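Support > Simulation > Open day demo > Can slips in grasp during wrist turn

Opened by: Şükran Aksoy
Assigned to: Dong-geon Myung
Component: Skiritz demo build, living room set
Priority: high until the open day, normal after

Summary
In the pick-and-hold demo the can rotates between the finger pads when the wrist turns. On some runs it drops. The demo is to run unattended on the big display at the Juston open day on 6th August, so it needs to hold the can every time or recover without a person at the keyboard.

Steps
1. Load the living room set with the default object list.
2. Start the hold task with the purple can.
3. Let it loop. Physics step 500 Hz, grip force limit 30 N.

Expected: can stays upright in the pads through the turn.
Seen: can tilts during the turn. Dropped in 10 runs out of 500 overnight.

Comment, Dong-geon Myung
Reproduced on my machine with the same seed. The drop is rare but the tilt is easy to get. Render from the hold phase attached.
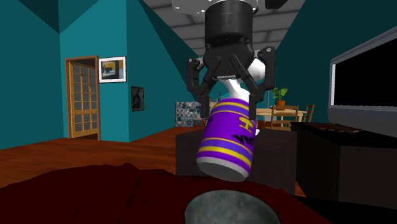 Hold phase, purple can. Top leaning right, base towards lower left, both pads on the upper part of the body.

The grasp point is too high. With the pads up there the weight sits well below the contact and the can swings when the wrist accelerates. I checked the object file and the grasp offset is measured from the top rim. For the other cylinders it is measured from the centre. Whoever added this one used the old template.

Comment, Şükran Aksoy
Would raising the force limit do as a stopgap? Tibor Pintér is rehearsing the talk this afternoon and wants a build he can leave alone.

Comment, Dong-geon Myung
Tried it. Fewer drops, but the pads start to sink into the mesh and it looks poor on a large display. Left the limit at 30.

Changes on the branch:
- grasp offset now taken from the can centre
- pad friction set to match the other cylinders
- wrist turn slowed at both ends
- task resets itself if the can leaves the pads

Comment, Tibor Pintér
Ran the branch through the rehearsal. No drops. There is a pause after each reset where the arm does nothing, long enough for visitors to think it has crashed. Can it be shorter?

Comment, Dong-geon Myung
The pause was the full scene reloading. It now puts back the can and the arm only. Furniture is left as it is.

Comment, Noémie Pons
Repeated the overnight test on the demo machine with the new build. 500 runs, no drops, some slight tilt still visible at the end of the turn. Fine for the open day. I would like the tilt kept as a separate ticket for September.

Status: resolved in demo branch. Merge to main pending review by Jacqueline Gaillard.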